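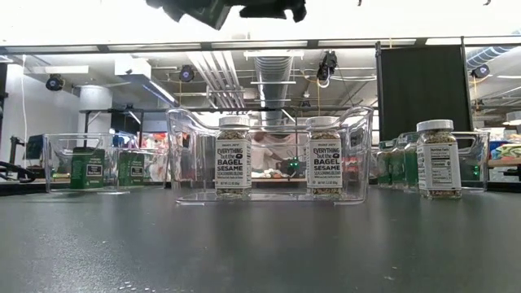 Two jars of sesame seasoning blend in a clear plastic bin.

The Brickworks at Tuklow: Map and Document Set

Publisher: Wurnero Historical Press
Compiled by Violeta Henríquez and Remo Strebel
Format: Boxed set, one paperback guide and folded reproductions
Language: English
Availability: In stock

Overview

The Tuklow brickworks stood on the east bank of the Hitura River, below the old ferry landing, and supplied building brick to the river towns for three generations. Clay was dug from the pits behind the works, tempered in a horse-driven pug mill and molded by hand until the first press was installed. The finished brick left by flatboat. A short rail spur was added later, and its embankment can still be followed through the woods as far as the county road.

This set brings together the principal surviving records of the works in a form suitable for the reading table, the classroom or a walk over the ground. The originals are held in the Farías family papers and in the deed books of the county. Most have not been reproduced before.

Contents

Guide to the works, paperback, illustrated in black and white
Site plan showing kilns, drying sheds, clay pits and the landing, folded
Plan and section of the second kiln, folded
Survey of the rail spur, folded in two parts
Pages from the wage book, reproduced at original size
Price list for common, face and paving brick
Letter from the works foreman concerning the flood damage to the lower sheds
Walking route with notes, single card

The guide

The text by Violeta Henríquez opens with the purchase of the river lots by the Farías brothers and closes with the sale of the machinery. Separate chapters deal with the clay and its preparation, the kilns, the boat trade, the workers' houses on Landing Street and the dispute over the spur. Remo Strebel contributed the chapter on the kilns and redrew the plans where the originals were too faded to print clearly. Redrawn lines are marked in gray on the sheets.

An appendix lists nearly 3,000 entries from the wage book, arranged by surname, with the job given wherever the clerk recorded it. Spellings have been left as they stand in the book. Family researchers should check variant forms, particularly for the molders and setters, whose names were often written by ear.

Known buildings made with Tuklow brick are listed by town. The list includes the Wurnero grain exchange, the lower schoolhouse and the row of stores facing the ferry green. The stamped mark varies with the period, and the guide reproduces each form so that loose bricks may be compared with it.

Paper and printing

The folded sheets are printed on uncoated, acid-free stock. Each carries a scale bar and a reference to the original document. The sheets are loose in the box and may be used separately. The box is cloth-covered board with a printed label.

Corrections to the first printing

On the site plan, the engine house was labeled as the smithy. The two names have been exchanged in the present printing. The date of the lease on the north pit has also been corrected in the guide. Owners of the first printing may request a correction slip free of charge.

Edition

The present printing is limited to 700 sets. It will not be followed by a paperback edition of the guide alone.

School and library use

Libraries, schools and historical societies may order at the institutional rate. Orders of 20 sets or more are shipped without charge within the country. Teachers may copy the price list and the wage book pages for use in their own classes. All other reproduction requires written permission from the Press.

A teaching supplement prepared by Jummai Usman is supplied with institutional orders. It contains reading passages, a glossary of brickmaking terms and a blank outline map of the river.

Visiting the site

The kiln bases and the landing are on public land and may be reached by the river path. The clay pits are flooded and are privately owned. Purchase of the set does not give any right of entry. The walking route keeps to the public path throughout and begins at the ferry green.

Ordering and returns

Orders are accepted through the Press office or at the museum desk in Wurnero. Sets returned unused and complete within the return period will be refunded in full, less shipping. Damaged boxes should be reported on arrival.

Inquiries about permissions should be addressed to Colette Besson. Inquiries about orders should be addressed to Razia Soomro.

Related titles

Ferries of the Hitura River
Landing Street: Households and Trades
Marked Brick of the River Towns: A Checklist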